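Put the Good Chair by the Window
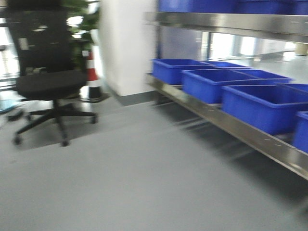

A mesh-back chair with a plant behind it, near the window.

Most workplaces I have been in keep their best daylight for things that don't need it. Boxes go under the window, or a printer does, and the people sit at the back under the tubes. I think the spot by the glass should go to a chair, and I don't mean the meeting kind.

I worked for six years in the stock office at Hokley. We had 20 desks and none of them was within reach of a window. When the lease on the next unit came up, the firm spent $3,684 on new shelving and put it along the outside wall. The shelves were fine. We went on eating lunch facing a partition.

A chair on casters costs less than $300. A big leafy plant costs less than that and will do better in the light than it does beside the copier. Neither one needs a plan or a fitter. If the floor has to be used for something else in the afternoon, you roll the chair away.

The usual objection is that people will sit there too long. Some will. I used to take the inventory sheets out to the loading door in February because I could read them there without squinting, and the sheets still got done.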